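Open house at the Paju paper cup works

So I finally made it to the open house at Paju! I'd missed it in May (my own fault, I mixed up the weekends), and when they put on a second one in August 2019 I drove the 68 miles out to Metitz and was in line before the doors opened.

They take you around in groups of 11. Ours was led by Oğuzhan Öztürkmen, who has worked the forming hall for years and talks very fast, which you need to do in there, it's loud! You start with the big rolls of paper, then the printing, then the cutting, where the blanks come off looking like little fans. I could have stood there all afternoon. The side walls get wrapped and sealed, the bottom goes in, and last of all the lip is curled over. That curl was the part I liked best. Oğuzhan passed around a cup that hadn't been curled yet and it felt awful against your mouth, like drinking from a folded letter.

Then there was the tasting room, sort of, where you got coffee in three weights of cup and had to say which one you'd pay extra for. I picked the cheapest. My sister picked the most expensive, naturally.

I spent ages at the plain white ones, before any logo goes on. You notice the shape so much more, the taper toward the base and that raised ridge going all the way around the body.

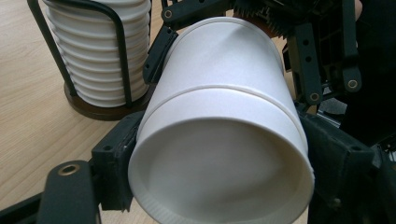 Plain white cup, with the rolled rim and the ridge.

The shop is by the exit and takes cards. I came home with a sleeve of 54 cups, which is a lot of cups for one person, and a tea towel. Parking is free, but get there early, the lot behind the Skovholm building fills up fast.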